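From: Hạnh Dương, Parts Recovery, Jititz
To: desktop-recovery list
Date: 19/03/2026
Subject: Re: [desktop-recovery] Order of removal for black towers, blue caddies, and tray labels

Dear colleagues,

The Receiving Desk at Hầu has raised several points about the black desktop towers in lot 3806. The answers below apply to the whole lot and take the place of the January instruction sheet wherever the two differ. The original message is quoted in full at the end for those who joined the list recently.

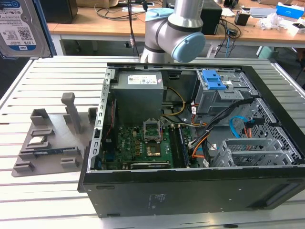

Open tower, with a CPU and a memory module in the tray 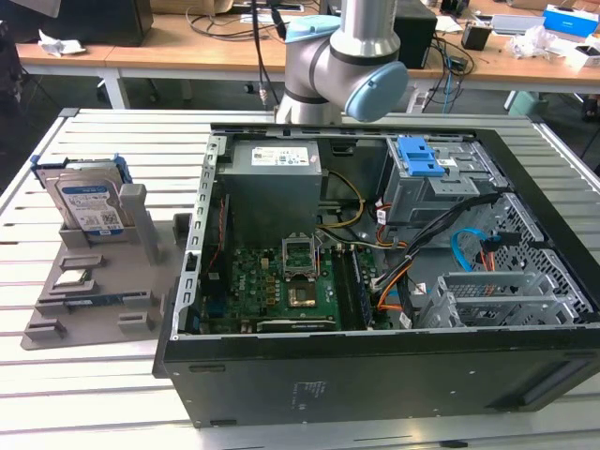

Open tower, with two hard drives in the tray

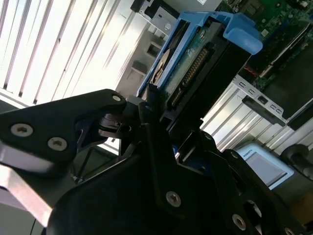
Hard drive in its blue caddy, connector side

1. Position of the case

The case is to be laid on its side with the open side facing up before any part is touched. Please do not work on these towers standing upright, even for a single drive. The side panel should go on the lower shelf of the cart with its screws in the lid of the screw cup. Several panels from the first pallets were returned to the wrong cases, and although they do fit, the asset label then no longer agrees with the unit inside.

2. Order of removal

The order for this lot is drives, memory, processor, and then the power supply if the unit has been marked for full recovery. The January sheet placed the processor first. That order was written for a smaller case in which the drive bay blocks nothing, and it should no longer be followed for towers.

Disconnect both the data cable and the power cable from a drive before releasing it. The data cables in these units are short, and a drive pulled with the cable attached will usually damage the plug on the cable and sometimes the connector on the drive. Cables stay with the case. They should be laid flat toward the front of the chassis and kept clear of the processor socket. There is no need to tie them.

3. Drives and caddies

A drive stays in its blue caddy until it has been erased and tested. This was left open in January, and practice has differed between the two benches. Kindly observe the following from now on:

- Hold the drive by the caddy or by its long sides. Do not touch the circuit board or the gold contacts.
- Write the unit number on a paper sticker and place it on the caddy, never over the manufacturer's label.
- A caddy with a broken release tab goes in the plastics bin, and the drive continues without one.
- A drive that arrives with no caddy is handled in the same way and recorded in Zerkeck as "bare".

Of the 137 drives recorded so far, 43 have been entered as bare. We believe that number is too high and that some of these drives were taken out of their caddies at the bench. Please check the bins before closing the count for each pallet.

4. Memory

Open the latches fully before lifting a module, and lift it straight up by both ends. Modules go into the low holder in the tray, one to a holder. Modules from different units may not share a tray, even when they are of the same size and speed. Where a unit has an unused slot, enter the number of modules found and leave the slot field blank.

5. Processor and socket

After the processor has been taken out, it is to be set in its own slot in the tray without being turned over. Thermal compound is cleaned off at the inspection table. It should not be wiped away at the bench, where residue has been finding its way onto memory contacts.

The Receiving Desk asks whether the metal frame over the socket should be closed again afterward. For boards that will be inspected the same day, the frame may be left open. For boards that will be stored or shipped, close the frame and fit a plastic cover. We have some 1,000 covers in stock at Jititz, and a carton can be sent to Hầu with the next delivery on request. If no cover is available, the board should wait.

6. Trays

One tray, one unit. The tray remains to the left of the case throughout and travels with it on the cart. We recognize that this takes up more room than the former arrangement, in which parts were sorted by type at the bench, and that the narrow table at Hầu leaves little space at the end. The Trevero carts have been ordered with a wider top shelf for this purpose. Until they are delivered, a loaded tray may be placed inside the empty drive bay side of the case for transport, provided that nothing rests on the board.

The tray label must show the unit number and the lot number. Initials are optional – the shift is already recorded in Zerkeck.

7. Power supplies

Power supplies stay in the case unless the work order states otherwise. They are not to be opened under any circumstances. If one is removed, its specification label must remain readable, and the yellow, black, and red leads should be left at full length. Leads that have been cut make the supply unsuitable for resale, and we have had to reject a number of otherwise sound units for that reason.

Two matters remain open. We have not yet settled whether the drive cage itself should be recovered from cases that go to metal recycling, and we are waiting for a price on the blue caddies as a separate item. Until a notice appears on this list, leave the cages in place and store spare caddies in the gray totes.

Corrections to unit records already entered under the January order are not required. Questions on individual units should go to the recovery desk with the unit number in the subject line – please do not send them to the full list.

Respectfully,

Hạnh Dương
Parts Recovery
Jititz

The Receiving Desk, Hầu, wrote:

> Good afternoon,
>
> We have begun on the black towers from lot 3806 and would appreciate
> a ruling on the following before the next pallet is opened.
>
> The January sheet says to remove the processor first. On these cases
> the drive cables lie across part of the board, and our staff find it
> easier to clear the drives beforehand. May we change the order?
>
> Some drives are in blue caddies and some are not. Should the caddy be
> removed at our end? The sheet does not say.
>
> Once the processor is out, is the metal frame on the socket to be
> left open or closed? We have no socket covers left.
>
> Finally, we have been sorting memory by type into one large tray. The
> evening shift keeps it with the unit. We have no preference, but both
> shifts should do the same thing, and the end of our table is too
> narrow for a tray and a screw cup together.
>
> With thanks,
> Receiving Desk, Hầu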